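Taking a six-year-old to a live beatboxing and vocal show: too loud, too late, too long?

Posted in Family Outings, May 24, 2026
Asked by Noémie Jacquet

Hello everyone! I've been reading this board for ages and have finally got something to ask. My son is six and completely obsessed with people who make sounds with their mouths. He does trumpets, he does the garbage truck, he does a drum roll at breakfast with his spoon going until I take the spoon away. So when I saw that the Pinar Theater has a one-man vocal show coming through on tour (beatboxing, looping, a bit of comedy, "all ages welcome" on the poster) I very nearly bought tickets on the spot.

Then I started to wonder. It's an evening show with an intermission, the room seats 300, and the only seats left together are in row C, fairly close to the speakers on the left. He has been to the puppet theater and one school concert and that's it. Is the sound going to be too much for him that close? And has anybody taken a child this age to something without a story to follow? I'd also love to know whether people feed their kids before or after, because dinner is usually where our evenings fall apart.

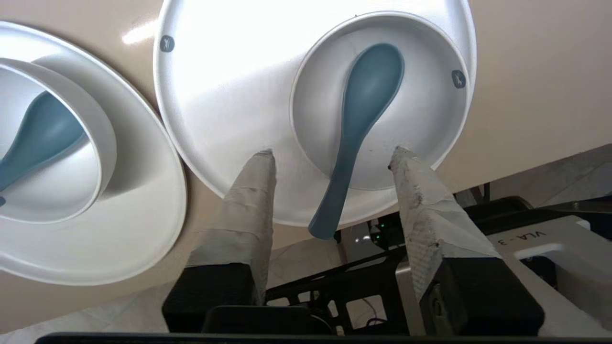

Kesard Community Arts Club, Families and Young Audiences

3 replies

Mirsad Vidmar
Hi Noémie, and what a fun kid you've got there! We took our two (they were five and eight at the time) to a vocal percussion night at the Pinar, so I can tell you a little about that room, though every act brings its own sound person and that makes a big difference.

First, the volume. Beatboxing is mostly bass and breath, and the bass is the part that surprises little ones. You feel it in your ribs. My daughter loved it and my son climbed into my lap for the first ten minutes and then forgot all about it. Please do bring proper children's ear defenders, the over-the-ear kind, and let him wear them around the house for a day or two first so they aren't one more strange thing on the night. Foam plugs fell out of our kids' ears constantly and I spent half a song feeling under the seats.

Second, I would call the box office about row C. They hold back a few seats for families near the back on the aisle, and they don't always show up online. Ask for the house manager if the first person isn't sure. We were moved for free and ended up with a much better view, oddly enough, because up front the kids only see the bottom of the monitors.

As for there being no story, I wouldn't worry at all. These shows are made of short bits, three or four minutes each, and there is nearly always a part where the audience gets to make noises. Your son sounds ready for that part! If he's fading at intermission, go home happy. We did that once at Flullberg and he still talks about the half he saw.

On dinner, we eat early, at home, something very plain, and then keep a snack back for the car. Noodles work for us.
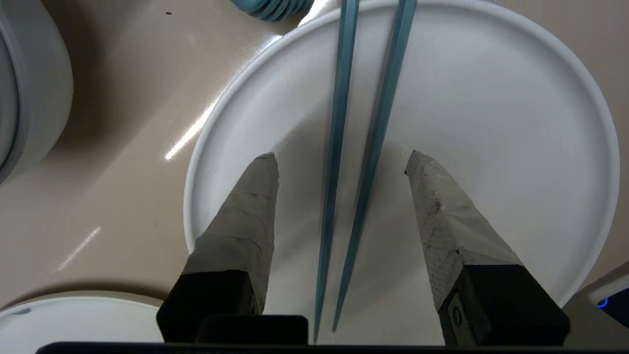 Plate and chopsticks at the table

Hugo Lacroix
depends on the kid. mine hated it, too dark

Ojārs Avotiņš
I agree with nearly everything Mirsad wrote, but I'd add that the time on the ticket isn't always when the main act comes on. When I went with my grandson there was an opening singer, a very nice young woman with a guitar, and by the time the man he had come to hear walked out it was well past his bedtime and he was lying across two seats. So when you call about the seats, ask whether there is an opener and how long the intermission runs. They were perfectly friendly about telling me.

You might also look at the Saturday-style matinees that the Gaillard Hall puts on in January. They are shorter, the lights stay up a bit, and nobody minds a child who gets up to dance. My grandson went to his second one in his pajama top.

One more small thing. Afterward the performer may come out to the lobby to say hello. If your boy has a trumpet noise he's proud of, hang around for that!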